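Search this site Search Menu

Household Waste and Materials
Handout for week 4: Sorting at the bin
Tutor: Annunziata Caruso, Ruddale
0 comments 18 shares

Read this before the practical. Bring the record sheet from last time, filled in or not.

Most household sorting goes wrong at one point, when a person is standing over the bin with something in their hand. If there is one bin and one bag, everything goes in together. Drinks bottles are the usual case. The bottle, the cap and the label are often three different plastics, and a bottle that still has its cap on may be treated differently from one place to the next. Check the local rules first. In Ruddale the cap stays on.

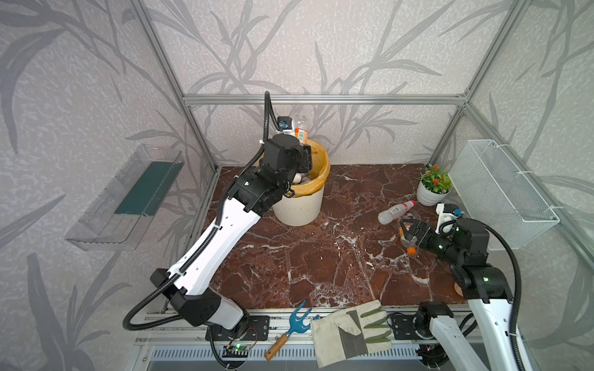

Photo: Remo Mazza / Brikum

A clear bottle with an orange cap has gone into the yellow bag with the other rubbish, and a second clear bottle, with a red cap, is lying on the floor. For the exercise, treat both as recyclable and write down where each would go in your own kitchen.

Terms used in this unit

Residual waste: what is left when everything that can be sorted has been taken out.
Contamination: material in the wrong stream, including food left in a container.
Liner: the bag inside the bin. Its colour may or may not mean anything. Find out before you rely on it.

The Pagano survey

Settimio Lombardi's class weighed the contents of kitchen bins on one street in January. The total was 1,158 kg, and 70 kg of that was drinks bottles. Food waste was not weighed separately, so the figures can't be used for question 3.

Practical

Work in pairs. Empty one lined bin on to the sheet, sort by material, and weigh each pile. Gloves on throughout. Squash bottles after weighing. Put a fresh liner in and fold it over the rim.

Hand record sheets to Rosario Benedetti. Spare sheets are in the tray by the sink.

18 shares Print Email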